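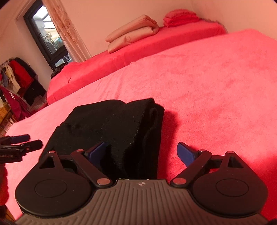
Re: [ops-planning] Dustero trial at the Chamoun warehouse

From: Nesma Cherkaoui
Date: January 20, 2021

Gus Mahmoud wrote:
> The Dustero pilot wraps up in February and I'd like us to have
> a position before then. Their numbers look good to me. Dock
> scheduling calls are down 53 percent, and the carriers
> seem happy with the booking portal. I think we should sign for
> all 3 sites and get the volume price while it's on offer.
> Any objections?

Yes, a couple.

First, the 53 percent. Calls to whom? If it's calls to the dock office, fine, but the carriers I talk to stopped calling the dock office and started calling the night supervisor's cell. That isn't in anybody's log. I asked Dustero how they got the figure and was sent a brochure.

Second, the pilot ran during our slowest stretch of the year. Chamoun had two doors down for repair and still never had a line at the gate. I could have scheduled that with a whiteboard. I want to see what the thing does when a late container and a full day of outbound want the same door, and so far it hasn't had to deal with that. 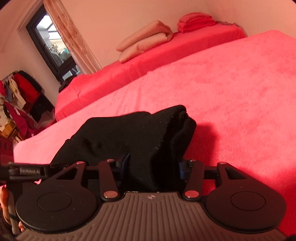 I'd also like somebody to explain what happens to the Judora feed. Right now Judora pushes arrival times to our yard sheet and we fix the bad ones by hand, usually before the first shift. Dustero reads the same feed and books doors off it directly. So if a truck is marked as arrived when it's still on the interstate, the door sits reserved for it. I saw this twice in one morning. The vendor's answer was that we should "improve data quality upstream," and I don't know what they think we've been doing.

The volume price doesn't move me much. Alus offered us the same kind of deal on the label printers, with the same kind of deadline, and the deadline came and went and the price stayed put.

What I'd go along with is two more months at Chamoun only, with the call count coming from our own phone records – supervisors' cells included. And I want the exit terms in writing before anyone talks about the other sites. Gus, do you have the draft contract? The copy on the shared drive is missing the schedule at the back.

Nesma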